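Taking kids to a robot open day - worth it?

Sigrun Hellström
Has anyone been to the Usirden open day in August? My two (six and nine) are mad about robots, but it's 46 minutes on the bus and I don't want to get there and find it's all talks. Is there anything going on they can watch close up? And is there food?

Joaquim Nogueira
went last year, parking was awful. food van does chips

Duangjai Chaimongkol
We went and mine loved it! There are talks upstairs but you can skip those. Go straight to the laundry tables on the ground floor, where they have grippers handling ordinary clothes - I expected car parts or something, so a pair of faded jeans on a white table was a nice surprise. My youngest wanted to know if it does socks (the chap running it said socks are horrible). You can stand pretty near, and they let the children ask whatever they like. Each demo slot is 30 minutes and you put your name down at the desk by the door, so do that before the chips. I took this while we were at the jeans table:
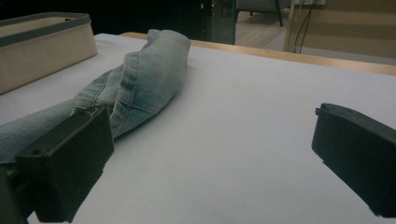 Thijs Segers
Do they still run the morning slots? We turned up after lunch and the list for the clothes one was full, so I'd aim for ten o'clock if your bus gets in by then.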